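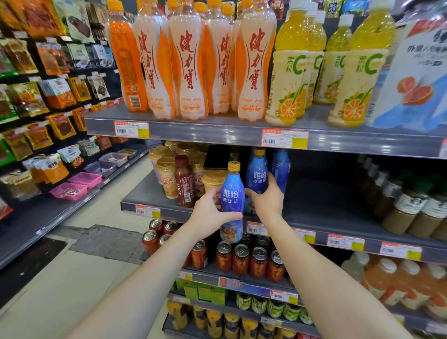
Motcombe Shelf Hands

Data card, version dated August 16, 2024

Motcombe is a set of first-person clips of two-handed work at drink shelves. It supplies the training data for Sallix, a two-arm shelf robot under construction in the Plenent shared workshop. The arms are home-built. The software that converts hand tracks to arm targets is kept in a separate repository, Rocha, and is not needed to read this data.

Contents

clips/ 509 video clips, one folder per clip
hands/ left and right wrist tracks, one file per clip
labels/ 1041 grasp segments with start time, end time and hand
splits/ train, val and test lists

The test list holds 10 clips. These were picked by hand for crowded shelves and should not be moved into training. Hand tracks are stored in camera coordinates, in millimeters.

Grasp labels

Each segment belongs to one hand. A segment starts at first finger contact and ends at release, or at the end of the clip if the hand is still closed. When both hands hold bottles, two segments overlap. The field "pair" is set when the two objects share a label design, as with two blue 雅哈 coffee bottles with orange caps held one behind the other.

The states are:

reach: hand moving toward an object, no contact
touch: fingertips on the object, object still on the shelf
hold: fingers closed around the object

"Touch" was added in July. Older label files merged it into "reach", and the loader refuses them. In the view below, the left hand is in "hold" on a COSTA bottle and the right hand is in "touch" on another.
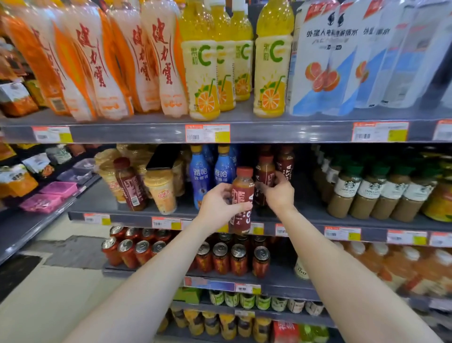
Known problems

Wrist tracks swap sides when the forearms cross. Check the "swap" flag before training.

Neighboring bottles of one kind are easily confused. Object IDs are only reliable within a segment.

Shrink film over upright bottles produces false edges in the depth estimate. The filter in tools/film_mask removes most of them and also removes some caps.

Items lying flat, such as a phone on top of milk tea cups, are labeled "other". Sallix treats "other" as an obstacle and plans around it.

There is no force data. Grip force on the arms is set by hand in config/grip.txt.

Loading

Run tools/check_clips first. It reports missing tracks and bad time stamps. Then run tools/make_batches with a split name. The default window is 300 frames; shorter clips are padded with the last frame, and padded frames carry a zero in the mask.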